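Guides > Tabletop Manipulation > Running an Evaluation

Section 4. Comparing two policies with paired scene resets

Revised 2023-10-17. Maintained by Ainhoa Arrieta.

This section covers the paired reset method, which we use at Vosby to compare two trained policies on the same arm. It assumes that the arm has been calibrated (Section 2) and that both checkpoints load without errors (Section 3). If you only want a quick check of one policy, use the short procedure in Section 5.

In a paired evaluation, every starting layout is run twice, once with each policy. The operator puts the objects back between the two runs so that both policies face the same table. We moved to this method after the Plavley tests, where layouts were drawn at random for each run and the spread between operators was larger than the difference between the policies.

4.1 Before you start

1. Open the Losik console and load the layout list. The standard list has 18 layouts.

2. Load both checkpoints and label them A and B. Have someone else assign the labels if possible. The operator should not know which policy is which until scoring is finished.

3. Set the random seed for run order to 435. Use the same seed for every comparison in the same report.

4. Set the run limit to 600 control steps. A run that reaches the limit is scored as it stands.

Note: Do not change the run limit partway through a comparison. If it has to change, discard the earlier pairs and begin again.

4.2 Laying out the table

5. Call up the first layout and place the large items first, then the dishes, then the small food items. Place them by the reference overlay, not by eye.
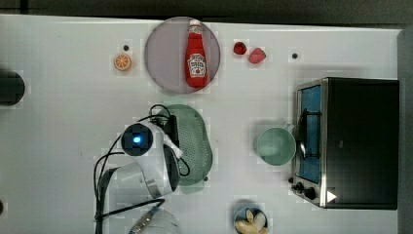 Placement error matters most for the small items, and it should be checked from the overhead view. Start with whatever cannot be moved easily, since everything else is judged against it. With the toaster oven on the right, set the mug just left of the glass door with its handle toward the front of the oven, then line up the colander to the left of the mug. The ketchup bottle goes on the plate with the cap toward the top of the view. Turn the bottle until the cap direction agrees with the overlay, because a policy that has learned one grasp angle can fail on another and the pair will tell you nothing.

6. Switch the overlay to difference mode. Any object that shows a doubled outline needs to be moved.

7. Save the start image. The console stores it with the layout number and the run letter.

Caution: Keep your hands out of the arm's reach while the arm is enabled. Press Hold before you adjust any object, and wait for the console to show HOLD.

4.3 Running a pair

8. Press Run. The console picks A or B from the run order and does not display the letter.

9. Watch the run from outside the marked area. Do not touch the table, even if an object rolls. If an object leaves the table, let the run end and mark it "object lost."

10. When the run ends, enter a score from the sheet: 0 for no contact with the target, 1 for contact without a lift, 2 for a lift, 3 for a completed placement.

11. Press Hold, restore the layout, and repeat steps 6 to 10 for the second run of the pair.

12. Check the side view before you accept the second start image. 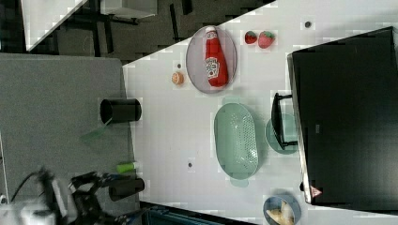
Figure 4-2. Second view of the table, used for the second check.

The overhead view does not show height well. A bottle that is resting on the rim of its plate can match the overlay and still be tilted. The side view will usually show this. It also takes in some of the area beyond the table, which the scoring script ignores.

Note: If the two start images differ by more than the console allows, the pair is flagged in yellow. Reset and rerun both halves. Never rerun only the half that scored badly.

4.4 Reading the result

13. After the last pair, choose Report > Paired. The console subtracts the score for A from the score for B in each pair and gives the mean difference with its interval.

14. If the interval includes zero, report "no difference found" and give the number of pairs. Do not describe it as a tie.

In the Zabala comparison we collected 833 pairs over several sets of objects. The policy trained with wrist views scored higher on lifts, but the interval for completed placements included zero. The unpaired analysis of the same runs gave a wider interval for both measures.

15. Export the start images with the scores. A report without its start images cannot be checked later and will be sent back.

For flagged pairs, missing images and console error codes, see Section 7.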